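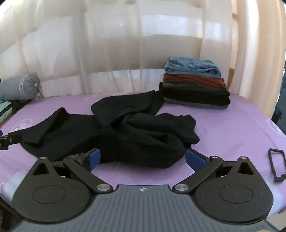

Xolani Ngcobo reckons black clothes should be folded last, at the very end of the pile, when the light's good and you've given up on having a nice Saturday. He left that under my March post on sorting socks, along with the news that he'd once gone to a job interview in what he thought was a black jumper and was in fact navy. I've been thinking about it ever since, and I've decided he's wrong. Black goes first!

My reasoning is pretty simple. Black shows every bit of fluff going, so if you leave it till last it has sat in a heap under towels and flannels and picked up the lot. Fold it while you've still got the energy to care. I do mine on the bed, right up near the window with the sheers drawn across, and that light is better than any lamp in the house for spotting lint (and deodorant marks, sorry).

Now, the heap itself. Anything with long sleeves comes off the line twisted round itself like a pretzel, and the temptation is to start folding from whichever bit is sticking out. Don't. Find the shoulders first. Pick it up by both shoulder seams, give it one good flick and lay it face down, and the sleeves will mostly sort themselves out. If one's inside out, reach down from the shoulder and grab the cuff, it's much quicker than poking it through from the other end.

Then it's sleeves across the back, sides in to the middle, bottom up to the collar. For thick things I stop there. Thin ones get one more fold so they can stand up in a drawer.

A few other bits I've picked up over the years:

Keep a plain sheet or an old one on the bed while you fold, a pale colour if you've got it. Dark clothes are so much easier to see against lavender or white than against a navy doona, and you'll find the stray sock too.

Stack heavy to light. Dark trackies and jumpers on the bottom, tees and light things on top. My pile used to go over every single time I walked past until I started doing it this way round.

Cut a folding board out of a cardboard box. Mine came from a Hudent shelf delivery and it's lasted 2 years. Lay it in the middle of the back, fold the sides over it, slide it out, done. All your tees end up the same width and the drawer looks like a shop for at least a day and a half.

Straps and belts get pulled off before the wash and go back on after the folding — I've lost more than one down the back of the mattress by doing it the other way about.

And pegs and clips! Check for them as you go. I once folded a peg into a pillowcase and slept on it.

Ludmila Jelínek wrote in to ask what I do about black fading, as hers go that sad brownish grey by winter. Inside out, cold wash, and dry them in the shade. That's the whole secret. I did have a go with the Peltura dark wash and couldn't pick the difference from my usual liquid, but if you like the smell, go for it. I'd say drying matters more than what you pour in. Full sun on the line in January will do more damage in one arvo than 6 washes.

For the lint that's already there, a slightly damp rubber glove, brushed in one direction only. It rolls up into little worms you can pick off. Sticky rollers are fine too but I go through them at a ridiculous rate, and the dog is mostly to blame.

Last thing, put the pile away the same day. I know, I know. Mine has spent whole weeks up the end of the bed, getting shifted to the chair at night and back again in the morning, and by Thursday I'm dressing straight off it and the bottom half hasn't moved. What works for me is carrying it to the drawers before I'm allowed a cuppa.

Next time I'll do fitted sheets, which I have been putting off, so if you've got a method that works on a queen with deep corners, pop it in the comments.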